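4.3 Plegado en diagonal de la hoja cuadrada

Este apartado describe el primer pliegue del cuaderno Trudby, común a todas las figuras de las series básicas. El material necesario es una hoja cuadrada del bloc Nellix y una superficie plana, lisa y despejada alrededor del papel. El plegado en diagonal no requiere tijeras ni adhesivo.

Antes de empezar

Compruebe que la hoja es cuadrada. Para ello, superponga dos lados contiguos sin marcar el pliegue: si las esquinas no coinciden, descarte la hoja o recórtela según el apartado 3.2. Las hojas del bloc se suministran con los lados a escuadra, pero pueden deformarse si el bloc se ha guardado de pie.

Nota: cada bloc contiene 50 hojas. Para las prácticas de este capítulo se recomienda reservar 10.

Precaución: no trabaje sobre tapetes textiles ni sobre superficies con relieve. La textura se transfiere al papel en el momento de marcar y no puede eliminarse.

Colocación de la hoja

1. Retire de la zona de plegado los restos de papel y cualquier objeto que pueda quedar debajo de la hoja.
2. Separe una sola hoja del bloc tirando desde la esquina superior, en paralelo al borde encolado.
3. Deposite la hoja con la cara de color hacia arriba si desea que el color quede en el interior de la figura. Para el resultado contrario, colóquela boca abajo.
4. Alise la hoja desde el centro hacia las esquinas con el dorso de la mano – nunca con la yema de los dedos, que deja marcas en los papeles claros.
5. Deje la hoja suelta, sin pesos ni cinta. Un ligero giro respecto al borde de la superficie no afecta al plegado: la referencia son las esquinas del propio papel.
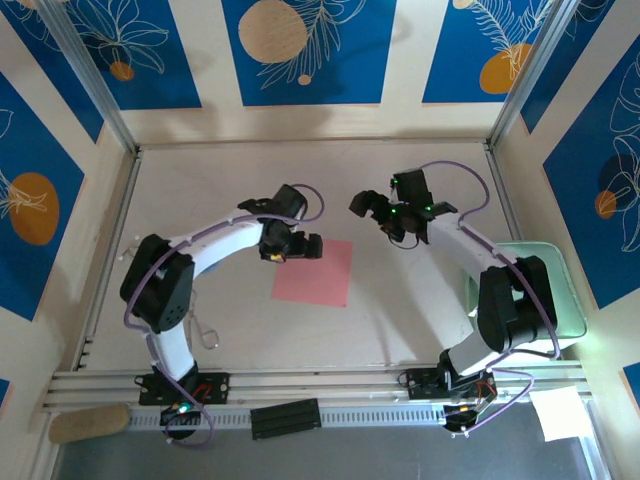
Horațiu Ciobanu: con los tonos pastel conviene girar la hoja hasta que una esquina apunte hacia quien pliega, antes del paso 6. Se ve mejor si las puntas coinciden y se corrige menos. Yo añadiría también que no se repase la marca con la uña en los rosas, porque saca brillo.

La observación sobre el brillo es válida para todos los papeles Nellix sin recubrimiento. En ellos, utilice la plegadera Prorkeo por el lado plano. El giro previo es opcional.

Ejecución del pliegue

6. Levante una esquina y llévela hasta la opuesta sin arrastrar el resto de la hoja.
7. Haga coincidir las dos puntas. Sujételas con una mano.
8. Con la otra mano, presione en el centro de la diagonal y avance hacia un extremo. Repita hacia el extremo contrario.
9. Repase la marca una sola vez con la plegadera.
10. Abra la hoja y verifique que la línea termina exactamente en ambas esquinas.

Precaución: si la línea se desvía, no intente corregirla sobre la misma hoja. Una segunda marca próxima a la primera debilita las fibras y el papel puede abrirse en los pliegues posteriores.

Nota: la plegadera puede pedirse por separado con la referencia 657. Para el pliegue en libro, consulte el apartado 4.4.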